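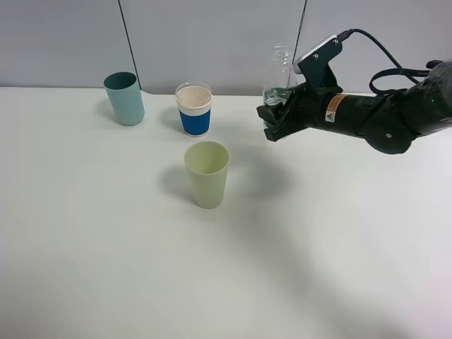

Blog > Kitchen > Water and Coffee

Descaling intervals, revisited

The kettle in our flat at Kirkholm went from clean to visibly chalky in 14 days after the move. At the old place it took most of a season. I had been descaling on a calendar, first of the month, and the calendar was clearly wrong for this water, so in May I started keeping a log.

The supply report for the district lists hardness as calcium carbonate in milligrams per liter, averaged over the year. The average is of limited use. Our block is fed from two sources depending on demand, and the strip tests I ran at the kitchen tap moved between two bands depending on the time of day. Early morning was consistently the harder of the two. I now fill a covered jug in the evening and use that for the first pot.

Method. Citric acid, food grade, one level tablespoon to a liter of cold water. Heat to a bare simmer, switch off, leave for 20 minutes, pour out, rinse twice. Vinegar also works but needs longer contact and the smell stays in the lid gasket. Do not boil citric acid hard in a kettle with a lot of scale in it. At high temperature it can form calcium citrate, a white film that is more stubborn than what you started with. I did this once and had to repeat the treatment three times with a cooler solution.

The filter jug is a separate question. Wumpini Kyei lent me hers for a few weeks. The cartridge is rated by volume and the indicator on the lid runs on a timer, so the two disagree for anyone who drinks more or less than the assumed amount. With a fresh cartridge the strips read soft. By the end of the third week they had crept back up one band, with the indicator still showing plenty of life.

Effect on brewing: filtered water gave a cleaner cup with the light Mendonça beans and a rather flat one with the dark blend. I put this down to low buffering, but I only have strips for total hardness, so treat it as a guess. Cormac Dunne uses a 50/50 mix of filtered and tap for everything and I have settled on the same.

Current schedule is a short citric treatment every 7 brewing days for the kettle, and a gasket check at every third one. The steam iron gets the filtered water undiluted. I have not yet opened up the shower head.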